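4.2 Who signs, and what they think they signed

The Tornberg to Trorville road is 27 kilometers of single carriageway with two level crossings, a weak bridge and, at the Stindis end, a bend that every respondent described with the same hand gesture. Campaigns to widen it have existed longer than some of the villages' bus services, which is admittedly a low bar. Section 4.1 dealt with the money. This section deals with the signatures.

The petition in circulation during our fieldwork asked the regional assembly to "commit to the improvement of the road at the earliest opportunity." It had drawn 900 names when we photocopied it. We interviewed 258 of the signatories, mostly on doorsteps, and asked each of them to say in their own words what improvement meant. We then regretted asking, as coding the replies took all of August.

The largest group wanted two lanes in each direction for the whole length. A second group wanted a bypass around Stindis and the rest left alone. A third, concentrated in Stindis, wanted a bypass around Stindis provided it did not go north of the village, or south of it. Smaller groups asked for a roundabout, the removal of a roundabout, average-speed cameras, a cycle path, and lower traffic by means to be determined by somebody else. Seventeen respondents wanted the potholes filled and were surprised to learn that anything further had been proposed.

We don't take this as evidence that the signatories were careless. Most had read the text, and several could recite it. The wording had been settled at a long meeting in Trorville, and the minutes show it getting shorter with every amendment. An early draft named the four-lane option and lost the parish councils. The next named the bypass and lost the haulage firms. The version that went out named nothing and lost only one farmer, who objected to the word "earliest." Coalition scholars call this strategic ambiguity. The petition's organizers called it getting home before ten.

The ambiguity held for as long as the assembly ignored the petition. Trouble came when the assembly replied. Its transport office offered a feasibility study with three options, and asked the campaign to rank them. Within two weeks the campaign had split into a lane group and a bypass group, each holding a copy of the same list of names and each claiming to speak for all of it. The Afridi quarry, which sends its trucks down the road before dawn and had paid for the banners, declared itself neutral and asked for the banners back.

Tahira Dhanial, who chaired the original campaign and agreed to be named, told us that the offer of a study was the worst thing to happen to the road since the bend. Her view was that a flat refusal would have kept everyone together for another ten years. We put this to the transport office, which said it had no plans to refuse anything. 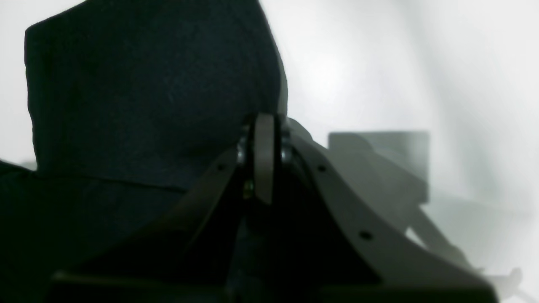

Figure 6

Did signatories withdraw once they found out that others wanted something different? Very few did; most told us that the others would come around.

That confidence was spread evenly across the groups. Supporters of four lanes expected the bypass group to see sense when the costs were published, and the bypass group expected the same document to have the opposite effect. Respondents who drove the road daily were no better at guessing the majority view than those who had given up driving, although they were quicker to answer and more inclined to swear. Section 4.3 turns to the councilors, who had seen the list of names and had drawn their own conclusions from the postcodes.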